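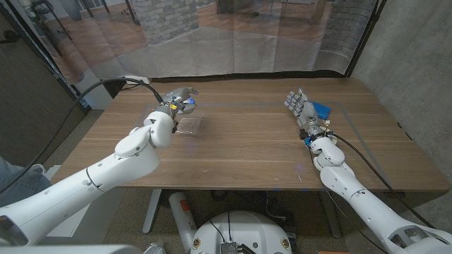 Dwight Nguyen replied: Same stall on my end, so count me in. I have 3,778 recipes in Milinar and the import quits at 300 every single time. No error, the bar just sits there. I've tried the desktop app and the web version.

Tyson Perron replied: Dwight, thank you, that number is a great clue! Mine died at 300 too and I had put it down to my old laptop. Spent the morning on it and I think we have something — the export from Stulutix writes one long file, and Milinar reads it in batches. If a recipe has a fraction typed as a single character (½, ¼ and friends), the batch after it never starts.

What I did:
Opened the export in a text editor
Replaced ½ with 1/2, then the same for ¼ and ¾
Saved as UTF-8
Split it into files of 40 recipes and loaded them one at a time

All my bread recipes came through, photos and notes included, even the scribbles about my grandmother's rye! Tags are still a mess. Anything with a comma in the tag turns into two tags, so "soups, cold" is now "soups" and "cold". I can live with that for now.

Dwight Nguyen replied: Fractions fixed, and it went straight past 300. Wonderful! I still have 7 recipes stuck, all with a degree sign in the title. Trying those tonight.

Status: open, waiting on reporter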